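Werkstattbuch Hakitum, Eintrag vom 25. Februar 2026

Heute wieder am kleinen Arm gearbeitet, von zwei bis abends. Femi Haruna war am Anfang dabei, danach war ich allein. Ich schreibe alles gleich auf, weil ich beim letzten Mal die Hälfte vergessen habe.

Stand vorher: Der Arm hat fünf Achsen, das Gestell ist fertig verschraubt, die Achsen 1 bis 3 laufen. Achse 4 hat beim Zurückfahren geruckt, immer an der gleichen Stelle. Achse 5 ist montiert, aber noch nicht angeschlossen.

Zuerst den Riemen von Achse 4 geprüft. Die Spannung war zu niedrig, man konnte ihn mit dem Finger fast bis zum Gehäuse drücken. Spannrolle um ein Loch versetzt, neu angezogen. Danach war das Rucken kleiner, aber nicht weg. Femi meinte, es ist die Beschleunigung und wir fordern zu viel vom Motor. Ich habe den Wert in der Steuerung von 4.000 auf die Hälfte gestellt und die Bewegung wiederholt. Jetzt fährt die Achse ruhig. Langsam ist sie auch, aber für das Umsetzen von kleinen Teilen reicht mir das vorläufig.

Dann Referenzfahrt. Der Endschalter von Achse 2 löst manchmal zu früh aus. Ich vermute das Kabel, denn es liegt direkt neben der Motorleitung vom Netzteil (Jotex). Habe es provisorisch auf die andere Seite vom Profil geklebt. In den nächsten 46 Fahrten kam kein Fehler mehr. Bitte das Klebeband nicht entfernen, ich mache später eine richtige Halterung!

Neuer Faktor für Achse 3 nach dem Messen: 2,619 Schritte pro Einheit höher als der alte Wert. Ich habe ihn eingetragen und auf der Karte gespeichert. Die alte Konfiguration liegt noch im Ordner «Gellberg_alt», falls jemand vergleichen will.

Zu den Notizen: Abílio Amaral hat gefragt, warum ich noch auf Papier schreibe. Am Rechner habe ich bei der Arbeit selten beide Hände frei, und ein Heft geht nicht in den Ruhezustand. Die orangen Hefte bleiben also.
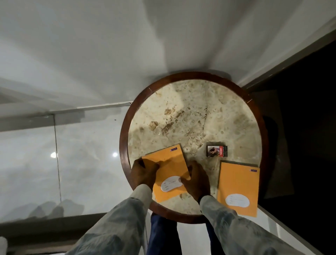 Für das Aufschreiben gilt weiter unsere Regel: zuerst die Achse, dann der alte Wert, dann der neue, am Ende das Kürzel. Wer nur den neuen Wert einträgt, macht den anderen Arbeit. Bei Achse 1 steht im Mai vom letzten Jahr eine Änderung ohne Kürzel und ich weiss bis heute nicht, von wem die ist.

Offen:
Achse 5 anschliessen, Stecker muss ich noch crimpen.
Halterung für das Schalterkabel zeichnen und drucken.
Greiferbacken: Der Entwurf von Yakubu ist zu breit für unsere Teile. Abílio will die Datei anpassen.
Netzteil unter Last messen, wenn alle Achsen gleichzeitig fahren.

Ich habe den Strom am Hauptschalter ausgemacht. Der Arm steht in Parkposition, bitte nicht von Hand drehen, sonst muss ich die Referenz von Achse 3 noch einmal suchen. Nächstes Mal fange ich mit dem Stecker an.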